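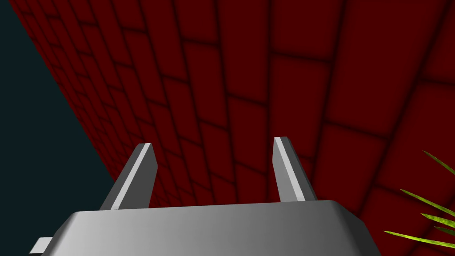 Merrick Rain Barrel Diverter Kit

Sends water from your downspout into a barrel, then back down the spout once the barrel is full. No overflow hose needed.

The Merrick fits most rectangular residential downspouts and comes with everything except a drill and a hacksaw. Installation takes about 29 minutes if the downspout is easy to reach. Cut the opening using the paper template, push the diverter in, and fasten it with the screws supplied. The rubber seal flexes to fit, so a slightly rough cut will still work.

In the box
Diverter body
Flexible hose
Barrel fitting and rubber seal
Hole saw, 2 inch
Screws and template
Winter cover

The diverter inlet must sit level with the barrel fitting or slightly above it. If it is lower, the barrel will stop filling early. In cold areas, remove the hose before the first freeze and snap on the winter cover — a hose left on until January will usually split.

Not for drinking water. Not suitable for round downspouts; see the Merrick Round.

Color: brown or white
Warranty: 14 months
Replacement seals and hoses are sold separately by Goteck. Orders of 12 kits or more ship by freight. For trade pricing, contact Maxine Halliday in the sales office.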